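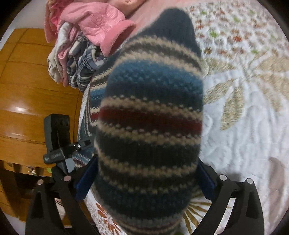
Fandwood Launches Sock Amnesty to Reunite the Odd Ones and Rehome the Rest

LUNECK – Almost every household has a drawer, a basket or a bag on the back of a door where single socks go to wait. Fandwood, the family-run home goods and mending shop on Lodhi Street, would like to help empty it. Throughout March the shop will hold its first Sock Amnesty, and everyone in Luneck and the neighboring town of Dundau is warmly invited to bring in their odd socks, their worn socks, and the perfectly good pairs that were a gift and never quite suited the person who got them.

The idea is a simple one, and it began, as so many things at Fandwood do, with a conversation at the counter. A longtime customer had come in for darning wool and mentioned that she had kept one striped sock for six winters in the hope that its partner would turn up behind the dryer. By the end of that afternoon four other people had told very similar stories, and the shop's owner, Stamatia Chrysikopoulos, had started a list on the back of a delivery slip.

"I grew up in a house where socks were knitted, worn, darned, worn again and then cut up to polish the furniture," said Chrysikopoulos. "My grandmother could look at a heel and tell you how many more months it had in it. I don't expect everybody to live that way, and I certainly don't always manage it myself, but I do think a good warm sock deserves a second look before it goes in the trash. And people get so attached to them! You would be surprised how fondly a grown man can talk about a pair of socks."

Socks may be dropped off at the shop at any time during opening hours, from 10 in the morning until 6 in the evening. We ask only that they be freshly washed and fully dry, and that pairs be folded together so they stay together. Singles can go straight into the big basket by the door. Wool, cotton and blends are all welcome, in any size from newborn up, and so are hand-knits, including the ones with a mistake in them.

Once they arrive, the socks will be sorted at the long table at the back of the shop. Sound pairs will be washed again, banded and passed on to the Luneck winter clothing closet, which gives out warm things to families free of charge. Singles will be pinned to the Matching Wall, a stretch of clothesline running the length of the shop, where anyone who recognizes a lost partner is welcome to claim it. Stripes will hang with stripes – there are always a great many stripes – and plain colors will go from light to dark, which should make the search a little easier on the eyes.

Socks with a hole or a thin patch will go to the mending table. Mohit Upadhyay, who has taught Fandwood's evening repair classes for the past 2 years, will lead a free darning hour every evening the shop is open, starting at 5. Beginners are very welcome, needles and darning mushrooms will be provided, and wool will be on hand in navy, gray, beige, teal and a good dark red, with more colors if our suppliers are kind to us.

"People apologize when they hand me a sock with a hole in it, and they really don't need to," said Upadhyay. "A striped sock is a lovely thing to learn on. You can try to match the band you're working in, or you can choose a color from farther up the leg and let the mend show. I like the second way myself. My own favorite pair has hardly any of the original heel left, and I get more compliments on those than on anything else I wear."

Anything beyond repair will still be put to use. Cotton will be cut into dusting cloths, and clean wool will be saved as stuffing for the draft stoppers and pincushions that the repair classes make each fall.

Fandwood hopes to take in 2000 socks before the month is out, a number that Chrysikopoulos cheerfully admits she picked because it sounded ambitious. Nearly 100 have come in already from customers who heard about the plan early, and the first of them are on the line now.

For those who would like to get their own drawers in order before coming by, the shop has put together a one-page guide to sock sorting, free at the counter. It suggests emptying the whole drawer onto the bed, pairing what can be paired, and folding each pair in half before standing it upright so that every one can be seen at a glance. Rolling one cuff tightly over the other is discouraged, as it stretches the elastic, although Chrysikopoulos says she has been arguing this point with her husband for a very long time and does not expect everyone to come around.

There is no charge to take part and no need to sign up. Groups who would like to bring a larger collection are asked to stop in beforehand so that space can be cleared at the sorting table.

About Fandwood

Fandwood sells household linens, yarn, mending supplies and secondhand wooden furniture from its shop on Lodhi Street in Luneck. The shop also offers evening classes in darning, patching and simple knitting.

Media contact: Stamatia Chrysikopoulos, at the shop during opening hours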